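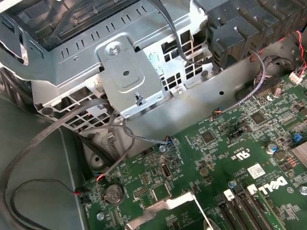 Retinol and a vitamin C serum on the same day: too much?

Reading time: 4 minutes

marrowfield
I'm 43 and started a retinol cream in December, two nights a week. It's the Plirau night cream, the weaker of the two they sell. No real trouble apart from some flaking round the mouth in the second week. My sister has now given me a bottle of the Skallau vitamin C serum and I'd like to use both. The leaflet with the serum says mornings only. The leaflet with the cream says nothing about vitamin C at all. Do people here use the two on the same day, or keep them apart?

tansy_b
Same day is fine. Serum in the morning under sunscreen, retinol at night. I've done it that way for 5 years and my skin is dry to normal. What I wouldn't do is put one on top of the other.

HobLane
I'd disagree with starting both so close together. You've been on retinol for a few weeks and you've already had flaking. If you add a serum now and your face goes red, you won't know which one did it. Leave the serum in a cupboard until you can use the cream every other night without bother.

tansy_b
She said the flaking was in week two. Most people get that and it goes.

HobLane
It goes for most people. Mine didn't, and I had to stop everything and use plain ointment for a month. I'm only saying wait.

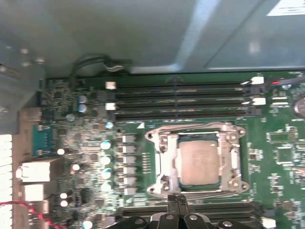 marrowfield
The flaking has stopped, I should have said. I put a bit of ointment at the corners of my mouth before the cream now and that sorted it. The serum is already open though, because my sister tried it, so I don't want to leave it for months. Does it go off?

quillet
Yes, they do go off. If it turns from pale yellow to dark orange, bin it. Keep it out of the bathroom and put the lid back on straight away. I keep mine in a drawer in the bedroom.

I had the Skallau one before I moved to Sönmez. It stung a little on the sides of my nose and smelled of pennies, but it did nothing bad. Can't say it did a lot for the lines on my forehead either. The brown patch on my cheek looked a bit lighter by the end of the bottle.

Simin Mousavi
I worked on the skincare counter at Plovavley for a long time and we got this question every week. We told people to try the new thing on a small area first, under the jaw or behind the ear, for a few days. Then use it on the mornings after a night with no retinol. If that goes well, use it every morning.

Sunscreen matters more than either of them. If you're going to skip a step, skip the serum.

HobLane
I can agree with that. My quarrel was with going straight to every day.

tansy_b
I never said every day from the start, but fair enough. How much are you putting on, marrowfield? A pea-sized bit of the cream does the whole face. I was using three times that at first and wondering why my chin was sore.

marrowfield
More than a pea, I think. I'll cut it down. I'll do the jaw test tonight and then go with Simin's off-night mornings. Does the serum need to dry before the sunscreen goes on?

quillet
I give it as long as it takes to make a cup of tea. If I rush it the sunscreen rolls up into little bits.

Recent threads
Sunscreen that doesn't sting the eyes
Neck creams: same as face cream in a dearer pot?
Dry patches after switching cleanser
Has anyone finished a tube of Sönmez eye gel?
Hand cream for people who wash up a lot

Contact | Forum rules | Copyright the forum owners | Back to top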